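Lelex countertop tray, white, large – four stars from me

I bought the Lelex tray in July, after a good deal of dithering between it and the Paisan one, and I've been meaning to write this ever since (sorry, Kalliopi, you did ask!). Our kitchen counter is white and glossy and shows every last thing you leave on it, so I wanted something plain to gather up the bits and bobs that never seem to find a home.

It's a simple rectangular tray in white plastic, and it sits very nicely under the window. Ours holds a tall glass container with a black lid, a clear plastic bag and all sorts of little odds and ends, and there's still counter left over for the drinks.

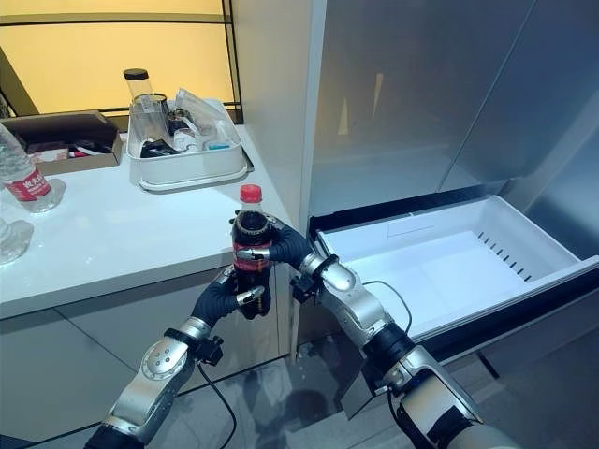
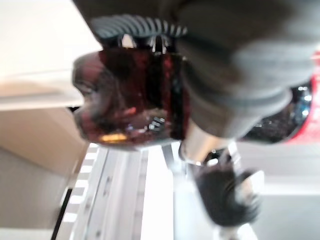 Cola and the tray by the window in the first, a dark red glass object in the second.

Now for the grumbles. The sides could be a touch higher for my liking, and crumbs do gather in the corners – a damp cloth sorts them out. I paid about 15 pounds, which felt fair, though Aishwarya found hers cheaper in the Proltton sale and has been rather smug ever since. I'd happily buy a second one for the bathroom.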